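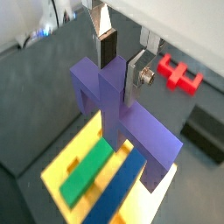
**lowfoam** replied:

The Corow refill discount isn't tied to the cup's barcode. It's tied to the size button on the till. If the operator rings it as "own cup, large" you get 60 cents off whatever you put under the nozzle. The promo cup only matters because staff recognise the shape.

---

**brimline**

Disagree. At the Hikness store the code on the base gets scanned every time, and a worn one gets you full price. Mine went through the dishwasher until the print faded and they rang it up as a standard large.

---

**lowfoam**

Then Hikness is running the older till software. The newer menu has no scan step for refills.

---

**sleeve_and_lid**

Separate issue, but has anyone measured the thing? I filled mine with tap water on a kitchen scale and got 1,338 g to the brim. The sticker says 1.2 L. Useable volume with the Pekex dome lid on is a fair bit more than that again if you're pouring frozen.

---

**brimline**

Brim capacity and nominal capacity are different numbers. The sticker gives the fill line. Frozen drink is also aerated, so weighing water tells you the cup volume and very little about how much drink you paid for.

---

**sleeve_and_lid**

Understood, but the promo was advertised as "fill it", with no mention of a line. I'd call the brim a fair reading.

---

**lowfoam**

The terms on the poster say fill line, small print, second paragraph. Whether any store enforces it is another matter. Mine doesn't.

---

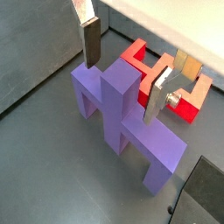 **thawpoint**

Does the Thepsuriya flavour count toward the refill deal?

**brimline**

Only in July. Outside that month it's rung as a premium flavour and the discount drops off.

---

**thawpoint**

Thanks. That matches my receipt, although the colour-coded tag on the machine was the same as on the regular ones.

---

**lowfoam**

The tags show barrel temperature class, so they won't help with pricing. Check the shelf strip beside the straws.

---

**sleeve_and_lid**

Back to lids. The Pekex dome comes in 2 versions, and the one with the wide slot leaks at the rim if you tilt it in a car. The narrow one seals properly on the same thread. I swapped mine at the counter for no charge.

---

**brimline**

They charged me $4 for the swap. Ask before they open the bag.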